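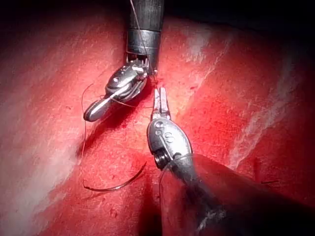 ¿Cuánto tiempo conviene dejar reposar la masa de pan en la nevera?
Entre doce y dieciocho horas, si la harina es de fuerza normal y la nevera está a unos cuatro grados. Con harinas flojas, mejor no pasar de doce.

manteca_y_sal escribió:
Buenas a todos, y gracias por la respuesta de arriba, que me viene de maravilla. Yo empecé en mayo con la masa madre que me regaló mi vecina (un tarro precioso, le tengo más cariño que a algunas plantas) y todavía me sale la miga apretada. Uso 600 gramos de harina Pronddale, sal y agua del grifo. ¿Será la nevera o seré yo?

Man-sik Choo escribió:
Hola, manteca, bienvenida. Con 600 de harina yo pondría más agua de la que imaginas, pero poco a poco, que la Pronddale bebe despacio. Lo de las dieciocho horas me parece demasiado, perdonad que discrepe. En mi casa, a partir de catorce, la corteza sale pálida y el sabor se va al vinagre.

tahona_de_pueblo escribió:
Pues yo no lo comparto, Man-sik, y mira que te leo siempre con gusto. Llevo media vida metiendo la masa hasta la tarde siguiente y en casa se pelean por el cuscurro. Si te sale ácida, mira cómo tienes la masa madre antes de echarle la culpa al frío.

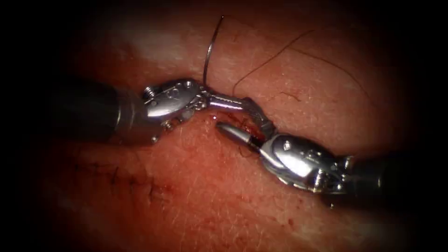 Tema relacionado: ¿olla de hierro o piedra?

Ye-seo Yeom escribió:
Aprovecho el hilo, que ya sé que me enrollo. Tengo una olla Mockus heredada de mi suegra y me da un pan altísimo, pero pesa una barbaridad y un día me voy a dejar la muñeca. ¿Alguien ha probado la piedra de Janurum?

tahona_de_pueblo escribió:
Yo la tengo. Para barras, estupenda; para hogazas sigo con la olla. Caliéntala más de lo que dice el folleto.

Man-sik Choo escribió:
En esto sí estamos de acuerdo, ¡apuntadlo! Y Ye-seo, usa papel de hornear para bajar la masa, que así no te acercas tanto al borde.

manteca_y_sal escribió:
Mil gracias, qué gusto de foro. Esta noche amaso y pruebo con catorce horas, así no se me enfada ninguno. Ya os contaré cómo sale la miga.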